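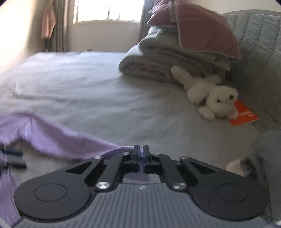 Folding is the hard bit, she says. Picking up is easy. "Anyone can pick up a shirt. It's what you do with the second hand."

She trains demonstrators for Trallwood, the laundry project Skerholm has been running out of ordinary homes in Arbridge since March. We talk at the end of a shift, kettle on, her wrists sore. No robot in the house at all. People hold a gripper in each hand and do the chore, and the recordings go off to be learned from.

Why not remote control? They tried it. "I did 19 days on the remote rig. You push a stick, the arm goes, you wait. A pillowcase took me 10 minutes. With these I just do it, and I can feel when the cloth's slipping."

Beds are her favourite place to work. Soft, though, so the cloth sinks and the fingers grab sheet as well. New starters do that constantly. Her rule is edge first, then lift, then look. And slow down, everyone goes to fast.
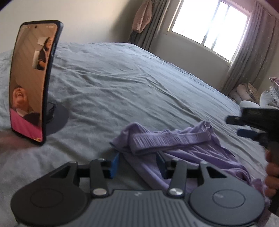 Both grippers at the bed, the lavender garment's elastic waistband spread out between folds.

Elastic gets its own grumble. "It springs back. You line it up, let go, and it's gathered itself again. So hold one side till the other side's down."

A good shift is 60 takes. She throws out the ones where she's dithered, or dropped somthing and poked at it. Doesn't throw out every fumble, mind. A clean recovery stays in. "If it never sees a mistake fixed, how's it going to fix one?"

Of her last batch 29 were sent back by Maluleke, the firm that checks the recordings. Hands too quick, mostly. She disagrees on a few of them and has said so in writing.

Next up is fitted sheets. Long sigh. "Ask me again after that."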